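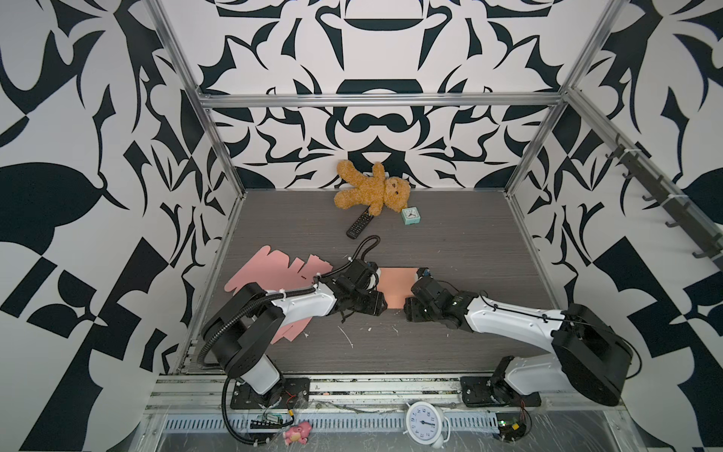 Words by Imelda Croft, contributing writer, homes and family
October
Last updated: October, 4.15pm

Search features, rooms, back issues
Go

The black and white nursery has a lot to answer for

My sister-in-law's health visitor mentioned, in passing, that small babies like strong contrast. By the end of the month there was a feature wall.

I don't blame her. Anyone who has been pregnant in the past few years will have met the same idea, usually while scrolling at three in the morning. Pastels are out, we hear. Babies can't see them properly, so the kind and clever thing is to surround them with big black shapes on white: leaves, checks, curls, the odd triangle. Hostex will sell you a roll of it for £60, and you'll need more than one. Sundale does a whole range, from cot bumper fabric (which I'd have hoped we had all stopped buying) to a rug that shows every crumb.

There is a grain of truth in it, and that's what makes it so hard to argue with. Newborns do see poorly. They look longer at edges and strong patterns than at pale, even colour, and plenty of people who study babies have watched them do it. What I can't find is anyone sensible who gets from there to wallpaper. A baby looking at something for longer tells you that the baby is looking at it. It might be interested. It might be stuck. Parents of very young babies will know the glazed stare that falls somewhere between the two.

Then there's distance. A new baby sees best at about the length of a forearm, so a leaf on the far wall of a box room might as well be in the next street. The strongest contrast it meets most days is a hairline against a forehead, and that comes free with whoever is doing the feed.

I rang Hostex and asked what the "developmental" on the label meant. I was told the designs were "inspired by" early vision. Inspired by whose work? The person on the phone said she'd look into it and, some weeks on, I assume she still is. Sundale sent a polite email saying its products were decorative and made no medical claim, which is fair enough, although the shop page I had open at the time promised "brain-building pattern play". I counted 2443 items on that site under the heading of sensory. One was a bath towel.

The timing is odd as well. By 17 weeks most babies are seeing colour well enough to enjoy a red spoon, and the window in which all this pattern might matter is nearly shut. The paste on the wall is good for years. You're left with a toddler who wants diggers, sleeping in what looks like the lobby of a small hotel.

And somebody has to sit in there. I did two nights of feeds in my sister-in-law's spare armchair, and by the second I'd found a face in the pattern that I didn't care for. Black and white at that scale is tiring. Designers know this, because they put it in hallways and downstairs loos, places you leave.

If you like the look, have it. Rahman, the paint shop on our high street, does a decent matt black and a tester pot costs very little. A few shapes on a bit of card, propped where the baby can see it during a nappy change, will do whatever the wallpaper does. Put it in the recycling when the interest goes.

What bothers me is the guilt built into the price. The Gositz catalogue, which arrived unasked, has a page asking whether your nursery is "working hard enough". It's a bedroom. I grew up looking at brown curtains and a damp patch shaped like Wales, with one teddy bear that had been through the wash too often, and I can see contrast perfectly well.

My nephew, for the record, ignores the wall. He likes the lampshade, which is beige and was there when they moved in.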